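How to Keep a Reading Log for a Long Book

A reading log is a running record of what you read, where you stopped and what you thought at the time. The method below was set up for a 576-page novel, Prins by Shahzad Rajput, but it works for any book that takes more than a week.

What you need

One notebook or a plain text file, a pencil, and a bookmark. Sticky notes are optional.

Step 1. Divide the book

Look at the table of contents before you start. If the chapters are short, group them into blocks of one sitting each. If they are long, mark stopping points at section breaks. For Prins I used blocks of 20 pages or the nearest chapter end.

Step 2. Set up the page

Rule four columns: date, pages, summary, notes. Keep the summary column narrow. It should hold two sentences at most.

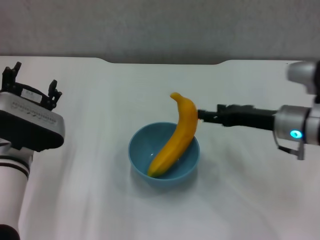
Leave the first page of the notebook blank. It will become the name list in Step 4.

Step 3. Write the entry right after reading

Fill in the summary first, with the book closed. Then open it and correct any errors. Record the page number for each passage you may want to quote - searching for a half-remembered line later takes far longer than noting it now.

Step 4. Keep a name list

Add each character or place when it first appears, with the page number. In Prins the town of Grolholm has two names before chapter 6, and the ferry Botine is easy to mistake for a person. A short list settles this quickly.
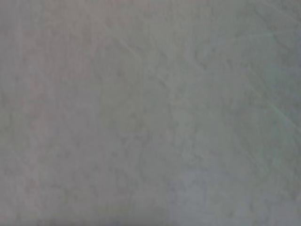 Step 5. Review once a week

Pick a fixed time. I use Saturday at 9 in the morning. Read the week's entries in order and underline anything that comes up more than once. Put a question mark next to any opinion you no longer hold, but do not erase it.

Step 6. Close the log

When you finish the book, write one paragraph without looking at your entries. Compare it with them the next day. If you plan to post a review, draft it from the underlined items and check every quote against the page.

Library copies: do not mark the text. Use sticky notes and remove them before you return the book.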